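Laborbuch, April, Nachtrag zum Besuchsnachmittag

Beginn war um 14 Uhr, Ende offen. Die Gäste kamen von Suvureck und wollten vor allem sehen, wie wir das Löffelgreifen inzwischen machen. Aufgebaut hatten wir Platz 2, also den hellen Tisch mit Stahlteller, Löffel und der weißen Schale mit Erde. Die Kräuter kamen wie beim letzten Mal dazu, ohne Topf.

Vorher Backen am Greifer nachgezogen und Nullpunkt neu gesetzt. Die Steuerung lief mit dem Stand von Hirano, den wir seit März drauf haben. Den neuen Stand habe ich absichtlich nicht eingespielt, der macht beim Anfahren noch den Schlenker nach links. Geschwindigkeit auf 30 Prozent begrenzt, solange Leute am Tisch stehen. Das sollten wir auch künftig so lassen, auch wenn es zäh aussieht.

Notizen zum Greifen am Stiel:
Flach auf dem Teller liegender Löffel bleibt der schwierige Fall. Der Teller spiegelt stark, der Rand ist im Weg und die Höhe wird gern zu groß geschätzt. Mit Seitenlicht wird es eher schlimmer. Beim senkrecht gehaltenen Löffel ist der Stiel selbst kein Problem, dafür spiegelt die Laffe alles Mögliche aus dem Raum.

Blick vom Handgelenk, zweimal, Finger zu: 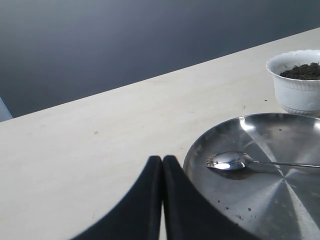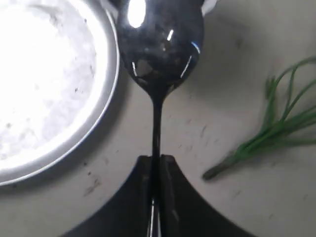
Von Suvureck kam dazu der Einwand, wir würden uns mit dem blanken Metall das Leben unnötig schwer machen; bei ihnen laufe die gleiche Aufgabe mit mattiertem Besteck, und der Greifer komme dort viel seltener zu hoch an. Außerdem solle man die Höhe gar nicht aus dem Bild nehmen, man könne die Finger langsam absenken, bis sie aufsetzen, und von da aus zurückrechnen. Das koste Zeit, sei aber robust.

Den zweiten Punkt finde ich brauchbar. Mattiertes Besteck will ich nicht, dann testen wir am Ende etwas, das in keiner Küche liegt. Absenken bis Kontakt geht mit unserem Greifer nur, wenn die Kraftschwelle sauber eingestellt ist. Im Moment steht sie auf dem Wert aus der Fustix-Anleitung, und der ist für die harten Backen gedacht.

Sonst gefragt worden: Reinigung der Finger (feuchtes Tuch, kein Alkohol), Wechsel der Backen (geht in 20 Minuten, wenn der Schlüssel da ist), und ob Sokonent den Tisch mitfinanziert. Letzteres an die Leitung verwiesen.

Offen:
- Kraftschwelle für die jetzigen Backen neu ermitteln, Werte hier eintragen
- Absenken bis Kontakt probieren, erst ohne Teller
- Erdkrümel vor jeder Reihe vom Teller wischen, sonst sind die Läufe schlecht vergleichbar
- Aufzeichnung 91 umbenennen, liegt noch im falschen Ordner
- Maße der Backen an Suvureck schicken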